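Le pain au levain avec la balance Fendora : trois mois d'essai

Par Mylene Sarmiento – mars

Je fais mon pain deux fois par semaine et mon ancienne balance sautait de cinq grammes en cinq grammes. J'ai acheté la Fendora en décembre, au prix normal. Elle pèse jusqu'à cinq kilos, au gramme près, et s'éteint seule au bout de quatre minutes. Ce délai compte : pendant un mélange, l'ancienne s'éteignait avant que j'aie versé le sel.
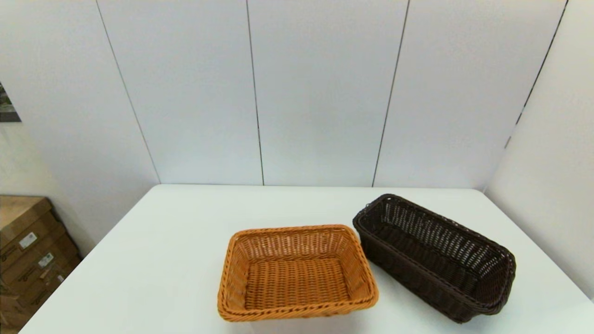 Patricio Maldonado m'a objecté qu'au gramme près, on reste trop imprécis pour le sel et qu'il vaut mieux une seconde balance, plus fine. Pour un pâton de 800 g, je n'ai pas senti de différence. Pour 100 g de levain non plus.

Le plateau est en verre. Il se nettoie d'un coup d'éponge, mais un grand saladier cache l'écran et il faut se pencher pour lire. La tare répond vite. J'ai posé plusieurs fois le même saladier plein : 1390 g à chaque fois.

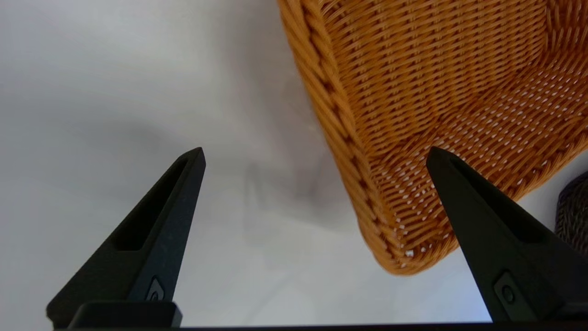 Le mode boulanger

On entre le poids de farine et la balance affiche le reste en pourcentage. L'idée est bonne, la notice moins – elle est traduite à la va-vite et oublie l'étape de validation. Il faut appuyer 2 secondes sur la touche de gauche. Une fois qu'on le sait, on ne s'en passe plus.

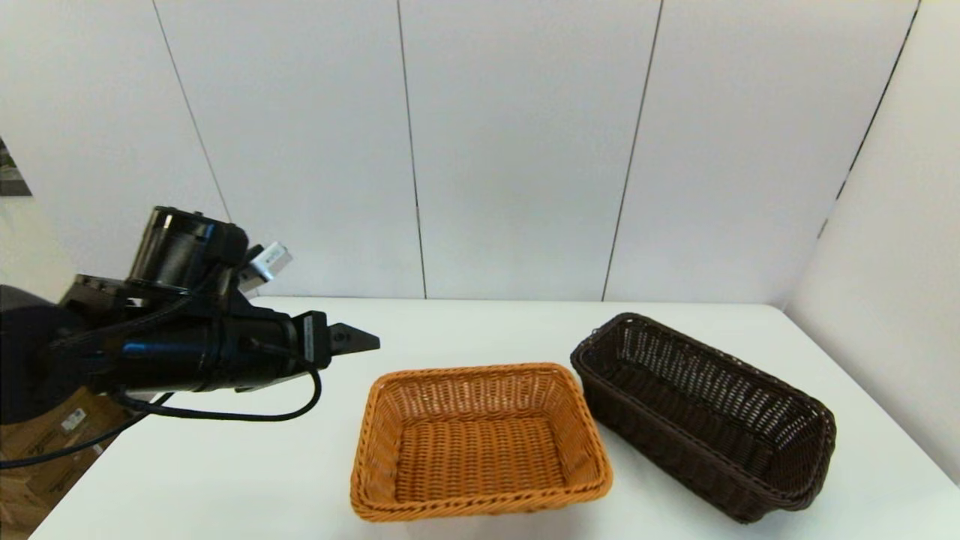
Les piles ont tenu trois mois sans faiblir. Je pèse aussi les pains cuits, pour suivre la perte d'eau, et là il faut un contenant léger. Une corbeille tressée à bord épais, comme l'orange, convient à condition de faire la tare avant. Un plat en fonte mange une bonne partie de la capacité.

Je garde la Fendora. Pour un pain de temps en temps, un modèle plus simple suffit.
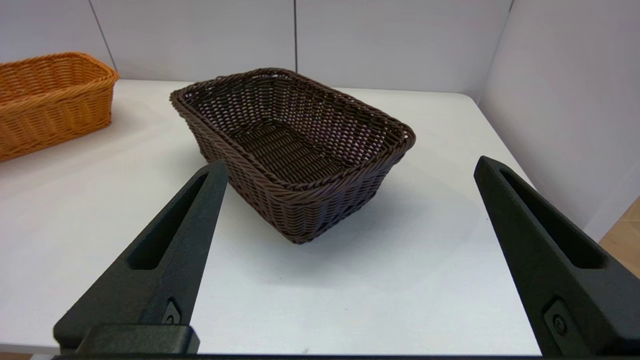
Corbeille tressée brun foncé, vide.

Commentaires

Shiela Yap
La mienne perd la tare quand je déplace le saladier. Ça vous le fait aussi ?

Ataahua Wihongi
Merci pour la touche de gauche, je cherchais depuis dimanche.

Lovely Aquino
J'ai la Borkano, même écran caché. Je surélève le saladier avec un bol retourné.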